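Buying the arms: what we budgeted for and what we forgot
Speaker notes, Nururthorpe small kitchens meet-up, May 9, 2024

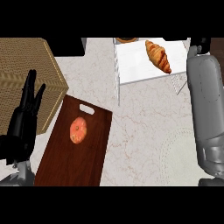 Hello everyone, thanks for coming back after lunch. (Wait for the door to stop banging.)

I'm Ingrid Benavides, I run the prep kitchen at Rustura, and I've been asked to talk about money. Not mine, sadly. I want to tell you how we planned for a pair of robot arms on a kitchen worktop, what we wrote in the spreadsheet, and which lines I'd write differently if I had it to do again. If you were hoping for the clever bits about how the software learns, Ye-rin Yang is on after me and she's much better at that.

So. Start with why two arms. The quote for one arm looked lovely and I very nearly signed it. Then Geum-ok Ki asked me how often I hold something steady with my left hand while my right hand does the work, and I went home and made a sandwich and watched myself. All the time, is the answer. Try getting a pastry into a bag one-handed! So the budget changed before we'd bought a thing, and I'd beg you to do that sandwich test before you ring a supplier.

(Ask: who here has had a quote already? Hands up. Leave a gap.)

Right, simulation. We did months of planning in a simulated kitchen before any delivery date was agreed. Fruit, a chopping board, a croissant on a tray, all the dull everyday things. I was a bit sniffy about paying for that. It felt like buying a video game. But Seon-mi Joo, who built ours, could move a worktop across the room in the time it takes me to find a tape measure, and every time she did we learned something about reach. We had planned to stand the arms further apart. In the simulated kitchen you could see straight away that they'd struggle to work on the same item, so we brought them in. Drilling the real worktop twice would have been a very sad afternoon.

We set aside 3000 pounds for the simulation work and spent nearly all of it. I'd put in the same again and not argue.

Now the lines I missed. I'll go quickly, shout if you want me to slow down.

Fingers. I thought the gripper came with the arm. Sometimes it does, sometimes it's a separate line on page 2 of the quote, and sometimes it's "to be discussed". Ours was to be discussed. Ask what the fingers are made of, ask what a spare set costs, and ask whether you can fit them yourself. Think about what you handle, too. A ripe peach and a croissant want very different treatment, and both of them are easy to ruin. If food's going to touch the fingers, get the supplier's answer on cleaning in writing.

Worktop. Arms are heavy and they throw their weight about. Jeon, our fitters, came and looked at the existing counter and sucked their teeth, and that was a strengthening job we hadn't allowed for. Get someone to look underneath before you set the total. Photos by email won't do it.

Electrics and guarding. Boring, dear, can't be skipped. Have the safety assessment priced as its own line so it doesn't get squeezed when something else runs over.

People's time. This is my biggest one. Seon-mi Hyun was down for a day a week in the first plan and it was nearer three for the whole of the first stretch. Her wages were already in another budget, so on paper it cost nothing, and in practice the Friday orders kept going out late. Put the hours in. Put them in even if your finance person says you don't need to.

Things to practise on. Sounds silly! We got through around 100 croissants and I hadn't budgeted for one of them. Same goes for boards, trays and tubs. If you can, buy several of the same tray and stick with it, and write down the make, as the supplier will discontinue it the minute you're happy.

(Sip of water. Check the clock — if past quarter to, skip the leasing part.)

Leasing. We got prices both ways. Drokard offered us a lease with a 13 month minimum, which is an odd number and I did ask why, and they didn't know either. Over the short run leasing was cheaper, and it got us out of worrying about repairs. We still bought, mainly because we wanted to change the mounts and the lease didn't allow it. If you aren't planning to fiddle, I'd look hard at a lease.

Timing. Our order went in during November and I'd avoid that if you can. Everyone's trying to spend their year's money, the fitters are booked up, and nothing moves over the holidays. Ask for the delivery date and the date someone will come to set it up. Those are two separate dates.

I've got the blank version of our spreadsheet on the laptop at the front, with the missing lines put in. Bring a memory stick or leave me your email.

Questions, then over to Ye-rin.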